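**Ticket 602 – Obituary page cuts off the list of survivors**

Reported by: Consuelo Grajales, Terov Funeral Home
Handled by: Theda Vogler, Drelura support

Family says the notice for Mrs. Bellini stops partway through the grandchildren. The full text is in our editor. The printed program is fine.

Checked the notice. The web template stops at 3000 characters and this one runs over. Raised the limit and republished. Consuelo still sees the short version on her phone.
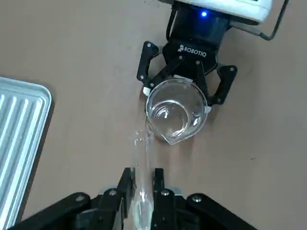

The short version was a saved copy. Cleared it on our side at 2 p.m. and the survivors now show in full, down to the great-grandchildren in Clorkthorpe. Consuelo also asked how large a picture the memorial page takes. I tried the upload with a large portrait scan, and it went through on the same template – no cropping, text still complete below it.

Consuelo confirmed on her phone and the family's. Three older notices are over the old limit too. Republishing those next, ticket stays open until then.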